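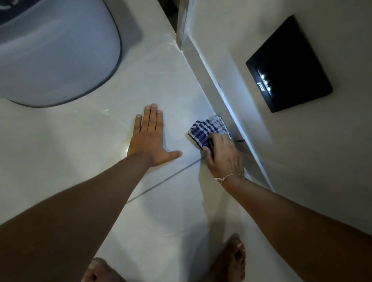

Getting into the corner where the tiles meet the wall, with a checked cloth.

Drummond Checked Cleaning Cloths, pack of 3
Item 3887

We've stocked a lot of cloths at Pasanness over the years, and the Drummond is the one we keep reordering (and the one that keeps walking home with our own staff!). It's a plain woven cotton cloth, generous enough to fold into quarters, and it has the soft, slightly nubbly feel of a tea towel your gran might have had in the bottom drawer.

Colours: navy check, bottle green check, grey check
Fabric: 100% cotton, hemmed on all four sides
Washing: warm or hot machine wash, line dry or tumble low

Give them a wash before you use them the first time. They come off the loom a bit stiff, and there's some loose dye in the navy and the green, so keep them away from your good white towels for the first couple of goes. After that they soften up beautifully and get better at soaking things up, and we've had customers tell us they're still using a set that has gone almost see-through in the middle.

Please skip the fabric softener. It leaves a coating on the cotton and you'll end up pushing water around the bench. If yours have already gone that way, a hot wash with half a cup of white vinegar usually brings them back.

The cloths are happy with dish soap, bicarb and most everyday sprays. Bleach will fade the check and weaken the hems, so it's best kept for something you don't mind losing.

What customers say

"Bought the grey for the kitchen and came back for the green for the laundry. The hems have held, and I am not gentle." Jean Moffat

"Lovely cloth, though mine shrank a little in the first wash. Still plenty big enough for the windows." Haruto Shimada

They do shrink a little, Haruto is quite right, and we've added it to the care card.

Goes well with
Pludonach soap flakes, item 1231
Zundier enamel pail with lid, item 683

Bottle green is out of stock at the moment. Add your email at the checkout and Loan will drop you a line when the next lot is on the shelf.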